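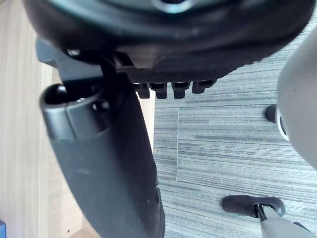
The underside of an office chair, with its mounting bracket and a screw head set into the plastic shell.

Turn almost any desk chair upside down and you'll find out more about it in a minute than a showroom will tell you in an hour. Samah Badawi taught me that. She runs a repair bench in Skusstead, in a former bakery on the Marikar road, and when I first walked in she had 14 chairs on their backs with their legs in the air like beetles.

I went for a quick look and stayed until she closed. I've been back more times than my editor knows!

Badawi started out fixing dining chairs for neighbors: loose joints, torn cane, the odd leg chewed by a puppy. Then offices began clearing out whole floors, and the chairs that landed on the curb were the swiveling kind. She took two home and pulled them apart on the kitchen floor. One went back together. The other became a box of parts she still digs through.

"People think the comfort is in the cushion," she told me, working a gas cylinder loose with a pipe wrench almost as long as her arm. "A cushion is nice for a week. The tilt is what you live with."

And the tilt is a lovely thing once you start paying attention to it. A good mechanism lets the back drop faster than the seat, so your feet stay on the floor and your eyes stay more or less where they were. A cheap one tips you like a wheelbarrow. Badawi has me sit in both, one after the other, eyes closed, and the difference is so plain that I laugh out loud.

Her apprentice, Amr Radwan, is the one who loves casters. He keeps them sorted by floor type (hard wheels for carpet, soft wheels for wood) and can spend a whole lunch on the subject of hair, which winds itself around the axles and has to be cut out with a seam ripper. He does it beautifully, in one long gray ribbon.

Across the yard, Marwa Mahrous handles the upholstery. She learned on bus seats and still sews a seam as if a thousand strangers will slide over it. This month she's covering 16 chairs for the reading room at Grerell, in a mustard wool that I'd happily wear as a coat.

Most repairs here take up to 2 hours, and plenty take far less. My own chair, the one that had been sinking under me all winter, needed a new cylinder and a good thump with a rubber mallet. Radwan let me do the thump.

I'm sitting in it now, a little higher than I'm used to, with my elbows finally level with the desk.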